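Visita a las oficinas de desarrollo de Kelard en Clunevton: notas sobre su cadena de despliegue web

Octubre, jornada de puertas abiertas. Acceso a las 9:30, salida a media tarde.

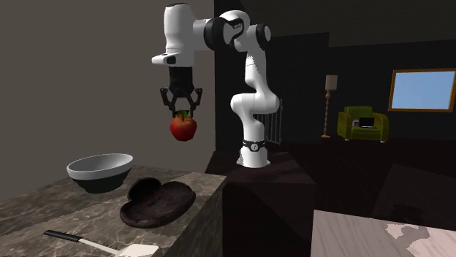
Según Sanaa Slaoui, lo que más cuesta entender de Kelard desde fuera es que el equipo web no tiene entorno de preproducción permanente: cada rama levanta el suyo y lo destruye al fusionarse. Lo comentó en la recepción, antes de que empezara el recorrido, y condicionó bastante las preguntas que se hicieron después.

Kelard mantiene el portal de reservas y la pasarela de facturación de varias cadenas de alojamiento. El código de cara al público está escrito en TypeScript, con renderizado en servidor, y la parte de facturación sigue en PHP. La migración de esta última no figura en los planes inmediatos. La razón que se dio fue contractual: dos clientes tienen certificada la versión actual y una reescritura obligaría a repetir la auditoría.

Repositorio y ramas

Trabajan con un único repositorio. En el momento de la visita contenía 1614 componentes de interfaz, de los que 1168 tienen prueba visual asociada. El resto corresponde en su mayoría a plantillas de correo y a pantallas internas de administración. El recuento se genera con un script que recorre el árbol de directorios y se publica en el panel del equipo tras cada fusión.

Las ramas duran poco. La norma interna fija un máximo de 24 horas sin integrar; pasado ese plazo, el sistema avisa al autor y a su revisor. Pregunté qué ocurre con los cambios grandes. Se dividen mediante conmutadores de funcionalidad (feature flags) y se integran desactivados. Cada conmutador lleva fecha de caducidad en el propio fichero de configuración, y la compilación falla cuando se supera. Es una medida drástica. En la sesión se reconoció que ha bloqueado despliegues por conmutadores olvidados en módulos que ya no mantenía ningún equipo concreto.

Compilación

La compilación incremental se apoya en Murkico, una herramienta propia que calcula el grafo de dependencias y guarda en caché el resultado de cada nodo. La clave de caché se obtiene a partir del contenido de los ficheros fuente, la versión del compilador y las variables de entorno declaradas. Las variables no declaradas no llegan al proceso. Esta restricción se añadió después de un incidente en el que una máquina de compilación con zona horaria distinta produjo hojas de calendario desplazadas un día, y la caché las distribuyó a todas las demás.

Se hizo una demostración en vivo. Se modificó un botón compartido y Murkico marcó los paquetes afectados; se revirtió el cambio y todos los nodos se sirvieron desde la caché. La interfaz de consola es austera: una línea por nodo, estado y duración. No hay versión gráfica. La documentación existe, pero está incompleta en lo relativo a la invalidación manual, y para eso hay que leer el código.

El proceso completo se reparte en 4 etapas:

- Comprobación de tipos y análisis estático.
- Pruebas unitarias y de contrato con la API.
- Pruebas visuales de los componentes afectados.
- Empaquetado y publicación del artefacto firmado.

Las dos primeras se ejecutan en paralelo. La tercera solo arranca si la segunda termina sin errores, ya que consume la mayor parte del tiempo de máquina. No se nos facilitaron duraciones medias.

Entornos efímeros

La segunda parte de la mañana se dedicó a Zamfir, el servicio que crea los entornos por rama. Al abrir una solicitud de fusión, Zamfir reserva un espacio de nombres en el clúster, despliega el artefacto y carga una base de datos reducida con registros anonimizados. La dirección resultante aparece como comentario en la propia solicitud. Diseño, producto y soporte revisan ahí los cambios.

Malcolm Sedgwick llevó la explicación técnica. Se detuvo en tres puntos que resumo a continuación.

El primero es el tratamiento de las migraciones de esquema. Cada entorno aplica las migraciones de su rama sobre una copia de la base reducida. Si dos ramas incluyen migraciones incompatibles, el conflicto no se detecta hasta que una de ellas se fusiona. Para mitigarlo, una tarea nocturna combina las ramas abiertas por pares y aplica las migraciones de ambas. Los fallos se notifican, pero no bloquean.

El segundo son los servicios externos. La pasarela de pago, el envío de correo y la consulta de divisas se sustituyen por dobles que responden con datos grabados. Las grabaciones se renuevan de forma manual. Alguien del público señaló que eso puede ocultar cambios de formato en el proveedor, y Sedgwick lo admitió: en producción lo cubren con pruebas de contrato programadas, aunque no para todos los proveedores.

El tercero es la limpieza. Un entorno sin tráfico se suspende y, al cerrarse la rama, se elimina. Los volúmenes de disco se borraban antes con un proceso separado que fallaba en silencio. Ahora el borrado forma parte de la misma transacción y el entorno no se da por cerrado hasta que el volumen desaparece.

Accesibilidad y rendimiento

Esta sección fue más breve. Las comprobaciones automáticas de accesibilidad se ejecutan con las pruebas visuales y cubren contraste, etiquetas de formulario y orden de tabulación. El comportamiento con lector de pantalla se revisa a mano antes de cada versión mayor. Vi la plantilla de revisión: es una hoja de cálculo compartida, con una fila por flujo y una columna por combinación de navegador y lector.

En rendimiento, el presupuesto de JavaScript se fija por ruta. Una ruta que lo supera necesita aprobación expresa del responsable del área. El buscador de disponibilidad lo supera desde hace varias versiones y tiene una excepción abierta, sin fecha de cierre. Pedí ver el desglose del paquete. La mayor parte corresponde a una biblioteca de fechas que se carga entera por una importación mal resuelta en el módulo de tarifas.

Organización de la jornada

El grupo era demasiado grande para la sala de la demostración y desde el fondo no se leía la consola. Convendría repartir el material antes. El turno de preguntas se recortó para cumplir con el horario del almuerzo, y quedó sin tratar la gestión de secretos, que figuraba en el programa. Me indicaron que enviarían la presentación por correo a los asistentes; a fecha de redactar estas notas no la he recibido.

Para llegar a Clunevton en transporte público hay que hacer transbordo en la estación central y tomar el autobús del polígono. El aparcamiento de visitantes requiere registrar la matrícula en recepción.

Comentarios

rmartel: ¿Dijeron si Murkico se va a publicar como código abierto? Hace tiempo que se rumorea.

Autor: Se preguntó. Respuesta: no hay decisión tomada.

dcabrera_dev: Lo de hacer fallar la compilación por conmutadores caducados lo probamos en mi empresa y acabamos pasándolo a aviso. Todo el mundo ampliaba la fecha sin mirar.

Nuria P.: La combinación por pares de ramas crece muy deprisa. ¿Filtran antes las que no llevan migraciones?

Autor: Sí, solo entran las ramas que modifican el directorio de migraciones. Lo añado al texto cuando pueda.

rmartel: Yo tampoco he recibido la presentación.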